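10/03/2023
Notebook, glue bench. Hide glue trials for the Lallon chairs

Shirley asked me again which glue we will use for the Lallon chairs, so I write down everything from this week and then it is in one place.

Batch A. Granules from the old Dunmore tin, 50 g in 200 ml cold water, soaked overnight. In the morning the granules were swollen and soft to the middle, no hard centre when I cut one with a knife. Heated in the jar with water bath, never above 60 degrees. It came out thin. It runs off the brush like milk. I think it is good for sizing end grain but too weak for the rail joints.

Batch B. Granules from the new bag (Hutby), 200 g in 400 ml, same soaking. Much thicker, honey colour, smells less. When I lift the brush the glue makes a continuous string first, and after that it breaks into drops. My old teacher wanted exactly this, so I was pleased with it.

I made test joints from offcuts of the same beech as the chairs. Half were warmed on the radiator before gluing and half were cold from the rack. The cold ones went badly. The glue was already a jelly before I had the clamp closed, and two of these I could open by hand the next day. The warm ones broke in the wood. I must remember this, because in the shop it is still cold in the morning and the chair parts stay on the rack beside the door. From now on parts go on the radiator shelf one hour before.

Open time for Batch B with warm wood: I could still move the joint a little after one minute, after two minutes not any more. Shirley says she needs longer for the back assembly, where five spindles have to go in together. She suggests to add urea. I have never done it. She did it on the Galley settee and was satisfied, but she did not write the amount, so we have to find it out again. (Shirley, if you read this, please write the amounts!)

Urea trial, first attempt. I took 100 ml from Batch B and stirred in 5 g. After cooling it stayed softer, like a weak pudding. Open time is clearly longer, I had time to put in three spindles and still turn the last one. The strength I don't know yet, the joint must stay in the clamp until tomorrow. I marked it U1 in pencil on the inside face.

The big clamp, number 577 on the list, has a bent spindle again and pulls everything to the left. I used it only for the flat pieces. It should be repaired or go away.

Table tops:

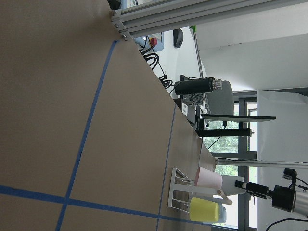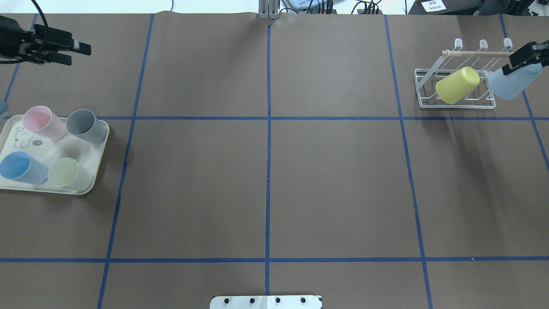

Cleaning: warm water and a rag are enough if I do it on the same day. On the next day I have to scrape. The brush with the metal ring made a dark stain in the glue, a kind of grey-violet, and it showed on the beech at one joint. I think the iron reacts with something in the wood or in the glue. For the chairs I will take only the brushes tied with string.

Batch B goes in the fridge with a lid. It should be good for one week, after this it begins to smell and loses strength. The rest of Batch A I threw away.

Still to do:
Break U1 tomorrow and look if it fails in wood or in glue line.
Try a second urea mix with 10 g, so we can compare.
Ask Shirley if the seat rails were glued with hide glue before or with something newer. On one rail there is a white crust in the mortise, it does not get soft with hot water, also not with vinegar. If it is PVA, all of it must be cut out before our glue can hold.
Order more Hutby before June, the bag is nearly half used and there are still four chairs.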